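The Slow Hand

The robot at Hillero Costume Hire came with a manual in four languages, and Gaëtan Fleury read the French one first, to be loyal, and then the English one, to find out what it meant.

Neither mentioned fleece. There was a chapter on towels and another on pillowcases. Towels, it seemed, were where the future had started, and the future had not yet worked its way up to animals.

"It will learn," said Gaspard Roussel, who owned the place and had signed for the thing. "It learns from you. You fold, it watches, it folds."

"And then what do I do?"

"You supervise."

Gaëtan had worked in returns for long enough to know what came back from a children's party, and he had never felt the need to supervise any of it. You checked the seams, you pulled the candy out of the pockets, you folded. A bear took him less time than it took to drink a coffee. He had often done both at once, and only the penguin had suffered.

They called the robot Moulin, because that was printed on the crate. Later they learned that Moulin was the shipping company, but by then it was on the coffee rota.

Its first week was all laps. Moulin would reach down, take hold of some part of a costume, think, let go, and take hold of the same part again. It had a great respect for edges. If it could find one it would stay with it all morning. Gaëtan sat on an upturned crate with a clipboard and a form from the head office in Pomevstead, which asked him to rate each attempt from "unsatisfactory" to "delightful." He asked Gaspard who had ever been delighted by a fold.

"The people in Pomevstead," said Gaspard. "They have lunch brought in."

By the second week Gaëtan had started talking to it. He did this only when the presses were running and could be blamed.

"Not the trim," he would say. "Leave the trim. Take the body. You don't pick up a cat by the collar."

Moulin picked it up by the trim.
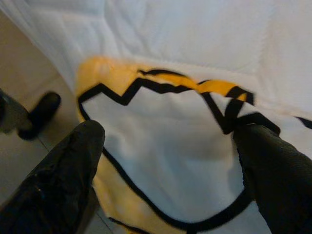

The trouble was that he had begun to notice how he did it himself. In all his years there he had never known that he smoothed a thing twice before the first fold, once for the cloth and once for no reason. He had never known he tucked loops under with his thumb. Now that he had to demonstrate, slowly, with his elbows in, he couldn't do it at all. He folded a dragon on a Tuesday that looked as if it had been in a car accident. Moulin, watching, learned that too.

"It's doing a thing," said Gaspard, coming down from the office with his reading glasses pushed up in his hair. "It stops halfway and sort of sighs."

"It can't sigh."

"The arm goes down a little. Then it carries on."

Gaëtan looked at the floor tiles. He knew exactly whose sigh it was.

The figures went up on the board by the time clock. There were 232 costumes in the after-holiday returns. Gaëtan, before supervision, would have had them on the racks by the weekend. Moulin had completed three. Pomevstead sent an e-mail saying that this was a very encouraging three. They had a customer at Flolholm whose robot had been at it just as long and had completed a pillowcase.

So the bears piled up, and the rabbits, and the ghosts, who took up no room but were depressing in bulk. Gaspard walked around the heap with his hands behind him, like a man visiting a monument.

"You could do a few," he said. "In the evening. Just to help it along."

"Would that be overtime?"

"It would be training data."

"At what rate?"

Gaspard went up to the office to look into it and came back down with 50 percent extra, a box of pastries, and the request that none of this appear on the form.

That was how Gaëtan came to be folding costumes at eight at night, with his own coffee and the radio on, at a better wage than he had ever been paid for folding them in the daytime. He did three in the time it took to hear the news. His thumbs remembered. He smoothed everything twice. The robot stood in its corner with its fingers open, and he had the feeling, which he did not enter on the clipboard, of being looked up to.

On his way out he stopped beside it. One costume lay where the day's work had ended, spread out any old way. Gaëtan bent to pick it up, and his knees told him what they thought of that. He straightened again and left it there for the morning.

"Take the body," he told it, and put his coat on.

Then he went back, sat down on the crate, and filled in the last box on the form. He thought about it longer than he meant to. He crossed out "unsatisfactory," wrote "stubborn" in the margin, and took the last pastry home in his pocket.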